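셀프 페인트칠 후에 벽 색이 얼룩덜룩해요, 다시 칠해야 할까요?

Clodagh Mulligan
안녕하세요, 눈팅만 하다가 처음 글 올려요. 이사 온 집 작은방 벽이 누렇게 떠 있어서 지난 수요일에 큰맘 먹고 직접 칠했거든요. 페인트는 동네 가게 Hrnčiar에서 추천받은 Zalimix 수성 무광이고, 색은 151번 연회색이에요. 샘플판에서는 정말 차분하고 예뻤어요ㅠㅠ

그런데 두 번 칠하고 나서 보니까 아침에는 괜찮은데 오후 네 시쯤 되면 창문 옆쪽이 초록빛으로 보여요. 반대편 벽은 또 멀쩡하고요. 게다가 롤러 지나간 자국이 세로로 죽죽 보여서 밤에 불 켜면 더 신경 쓰여요. 남편은 아무 차이도 모르겠다는데 저는 한번 보이니까 계속 그것만 보이네요.

젯소는 창문 쪽 벽에만 발랐어요. 거기에 오래된 물 얼룩이 있었거든요. 나머지는 기존 페인트 위에 그냥 올렸고요. 그게 문제였을까요? 사포질은 대충 했습니다(정말 대충요). 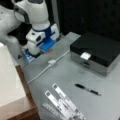 한 통 더 사서 세 번째로 덧칠하면 얼룩이 없어질까요?
얼룩 원인이 흡수 차이라면 한 번 더 칠하는 걸로 대부분 잡히지만, 롤러 자국은 사포로 면을 고르고 나서 칠해야 없어집니다.

아 위에 답은 가게에 전화했을 때 사장님이 해 주신 말씀을 제가 그대로 옮긴 거예요. 그런데 초록빛 얘기는 전화로 설명하기가 어려워서 결국 못 여쭤봤어요. 다른 분들은 어떻게 하셨는지 궁금합니다. 책상이랑 선반은 아직 방 밖에 있어서 다시 칠하는 것 자체는 할 수 있어요. 다만 주말을 또 날려야 한다고 생각하니 좀 슬프네요.

Vitalii Koval
저도 작년 7월에 거실이랑 서재를 연회색으로 칠하고 똑같은 걸로 한참 고민했어요. 결론부터 말씀드리면 초록빛은 페인트 불량이 아닐 가능성이 높습니다. 연회색은 조색할 때 흰색에 검정만 넣는 게 아니라 노랑이나 파랑 계열이 조금씩 들어가는 경우가 많아요. 그래서 창밖에 나무가 있거나 옆 건물 벽이 누런색이면 그 빛을 받아서 색이 확 달라져요. 저희 집은 마당에 감나무가 있는데 여름 내내 벽이 쑥색이었다가 잎이 떨어지니까 다시 회색이 되더라고요ㅎㅎ

전구도 꼭 확인해 보세요! 저는 방에 있던 등을 전구색에서 주백색으로 바꿨더니 밤에 보이던 지저분한 느낌이 반은 줄었어요. 페인트 한 통보다 전구가 훨씬 싸니까 이것부터 해 보시는 게 좋아요.

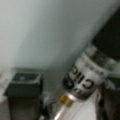

연회색 벽, 살짝 초록빛 도는 쪽.

그리고 롤러 자국 말인데요, 이건 좀 귀찮아요. 보통은 롤러에 페인트를 너무 적게 묻히고 힘으로 밀 때 생깁니다. 저도 처음에 아낀다고 꾹꾹 눌러 밀었다가 벽에 줄무늬가 생겼어요. 220방 사포로 줄 있는 데를 살살 갈고, 젖은 수건으로 가루 닦고, 하루 말린 다음에 칠하세요. 칠할 때는 한 폭을 위에서 아래까지 한 번에 내려오고, 마르기 전에 옆 폭을 조금 겹쳐서 이어 가는 게 핵심이에요. 중간에 전화 받으러 가시면 안 됩니다. 제가 그랬다가 콘센트 위에 경계선이 딱 생겨서 지금도 달력으로 가려 놨어요.

롤러는 털 길이도 봐야 해요. 매끈한 석고보드면 짧은 털이 낫고, 벽지 위에 칠하신 거면 중간 털이 편합니다. 저는 Natham 짧은 털을 썼는데 처음 뜯었을 때 털이 좀 빠지니까 테이프로 한 번 훑고 쓰세요. 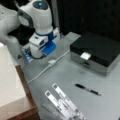
참, 젯소를 한쪽 벽에만 바르셨다고 했죠? 그러면 그 벽만 페인트를 덜 먹어서 같은 색인데도 광이 조금 다르게 보일 수 있어요. 특히 빛이 옆에서 들어오는 시간에는 차이가 잘 보여요. 세 번째 칠을 하실 거면 창문 쪽만 말고 그 방 네 면을 다 하시는 걸 권합니다. 한 면만 덧칠하면 나중에 모서리에서 색이 갈려요. 페인트도 같은 통이 남아 있으면 새 통이랑 큰 양동이에 섞어서 쓰세요. 통마다 색이 미세하게 다른 일이 진짜로 있어요.

아 그리고 최소 2주는 기다려 보고 결정하시는 것도 방법이에요. 무광은 완전히 자리 잡기 전까지 색이 들쭉날쭉해 보일 때가 있거든요. 저는 성격이 급해서 못 기다렸지만요.

Hudametti단골
윗분이 길게 써 주셔서 저는 짧게. 그냥 다시 칠하세요. 신경 쓰이기 시작하면 평생 보입니다.

다만 페인트 새로 사기 전에 A4 용지에 칠해서 벽 네 군데에 붙여 보세요. 아침, 낮, 저녁으로 사진 찍어서 비교하면 바로 답 나와요. 사진 찍을 때 자동 보정은 꺼야 하고요. 폰이 멋대로 색을 맞춰 버려서 저는 완전히 다른 색을 고를 뻔했어요. 종이는 문구점에서 낱장 묶음으로 1,000원이면 사고, 남는 건 애들 줬습니다.

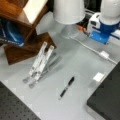 색을 바꾸실 생각이 조금이라도 있으면 회색 말고 따뜻한 쪽 흰색도 한번 보세요. 저희는 북향이라 회색이 너무 차가워서 결국 그쪽으로 갔어요. 남향이면 지금 색도 괜찮을 것 같은데 방향을 안 쓰셨네요?

마스킹 테이프는 페인트가 덜 말랐을 때 떼는 거 잊지 마시고요. 다 마르고 떼면 페인트가 같이 뜯겨 올라와요. 몰딩 쪽은 손이 떨려도 붓이 낫습니다. 작은 롤러로 하다가 천장까지 묻혀서 천장도 칠하게 된 사람이 여기 있어요...

Clodagh Mulligan
두 분 다 정말 감사해요! 방은 서향이고 창밖에 키 큰 나무가 있어요. 글 읽고 창밖을 다시 내다봤는데 오후에 빛이 그 나뭇잎 사이로 들어오네요. 일단 전구부터 바꿔 보고 종이도 붙여 볼게요. 롤러 자국은 사포질해서 네 면 다 칠하는 걸로 마음먹었어요. 남편한테는 아직 말 안 했습니다.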